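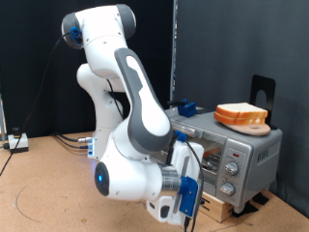
Recipe testers wanted for Lustness, a cookbook for people with small kitchens or no real kitchen at all. Paid, part time, from home. We're looking for 19 people who cook most nights and will tell us flat out when something doesn't work. No training needed. No fancy stove either. If your whole setup is a tabletop and one countertop appliance, like the one on the right up top, you're very much who we want, and probably more use to us than someone with a six-burner range. Dorm rooms, studio apartments, RVs, the back room at your shop, all fine.

Search recipes, articles, people Go

What it is

Lustness is a 376-page book coming out from Flumeritz. 92 recipes, all written, most of them cooked only by the author and his family so far. Which is the problem. He knows what he meant. You won't. Need people who'll follow the page exactly as printed and write down where they got lost.

Mostly weeknight food. Braised greens, rice dishes, flatbreads, a lot of beans, soups, three cakes that don't need an oven. Some of it is spicy. One whole chapter on eggs. One chapter on things to do with half a cabbage, which is longer than it should be but he won't cut it.

What you'd do

Take four recipes. We assign them, you can trade one if you hate it or can't get something. Cook each one twice. First time exactly as written, even if you're sure it's wrong. Second time with whatever fix you think it needs. Fill in a two page form each time. Start time, finish time, what you used, what you swapped, how many it really fed. Honest answer on that last one please, last round of testers were very polite and we ended up with a stew for six that feeds three.

Also weigh things where the form says weigh. Cups are fine for the rest.

A photo of the finished dish helps. Phone photo, doesn't need to be pretty, we're not printing it. We just need to see if it came out the same color as ours.

Then one phone call at the end, half an hour, with the editor.

Pay

$352 for the full set of four recipes, both rounds, forms and call included. Groceries paid back on top, send receipts. Pantry stuff like oil, salt, flour counts too if you had to buy it. Can't pay back equipment, so don't go buying a pressure cooker for this.

Half goes out when your first round of forms comes in, the rest after the call. If you drop out partway we pay for the recipes you finished.

Who we want

People who cook for one or two. People who cook for five. Somebody who hates measuring. At least a few who've never cooked from a book start to finish. We have plenty of confident cooks signed up already from the Fodimano newsletter, so beginners, please don't talk yourself out of it.

Must be 18 or over, living in the US, able to read and write comfortably in English. Must be able to buy fresh cilantro, ginger and plain yogurt somewhere near you. Everything else we can work around or mail to you.

Allergies: tell us up front. There are enough recipes that we can steer around nuts, dairy, eggs, gluten, one at a time. Two at once, probably ok. Strict vegan, we have a list that works and would love a couple of you on it. There's no pork or beef in the book. Some chicken, some fish.

Don't apply if you work for another cookbook publisher. Don't apply if you plan to post the recipes. You'll sign a one page agreement saying you won't share them til the book is out. Feeding them to your friends is fine, encouraged even.

Timing

Applications close 8th April. We'll write to everybody, yes or no. First recipes go out by email the week after. You get five weeks for round one, a break while we rewrite, then five weeks for round two with the corrected pages. All calls need to be done before August, when the pages lock and nothing can change after that exept spelling.

You can cook on any day at any hour. Nobody's checking. Just don't do all four the night before forms are due, it shows.

How to apply

Email the testing desk at Flumeritz, put TESTER in the subject line. No resume. Tell us:

- name and what town you're in
- who you usually cook for
- what you cook on, all of it, including the thing at the back of the cupboard
- any allergies or foods you won't touch
- the last thing you cooked that went wrong, and what you think happened

Keep it short, a paragraph or two. The last question is the one we read first. We're not looking for a good writer, we want to see if you notice things.

Couples and roommates can apply together as one tester. One payment though, one set of forms.

Questions we keep getting

Is there a meetup? Yes, optional. A supper at the Naidu on the last week of round two, everyone brings one dish from their set. Can't cover travel, sorry. Food's on us for whoever comes without a dish.

Do I get my name in the book? Yes, in the back, unless you say no. Plus one free copy.

Can I do more than four? Maybe. If people drop out we go to the ones who sent their forms on time. Extra recipes are paid at the same rate.

My oven runs hot. Good, write that down. Don't fix it.

What if I think a recipe is just bad? Say so. Two were pulled last year on tester notes and the book is better for it. Please say why though, "gross" got us nowhere.

Can my teenager do it with me? Sure, as long as the adult signs and an adult is in the room.

Anything not covered here, ask for Gopinath Pinto at the testing desk. Email is better than phone, he's in the kitchen mornings and dosen't pick up. Please don't send attachments bigger than a photo or two, the inbox fills up and then everybody's mail bounces.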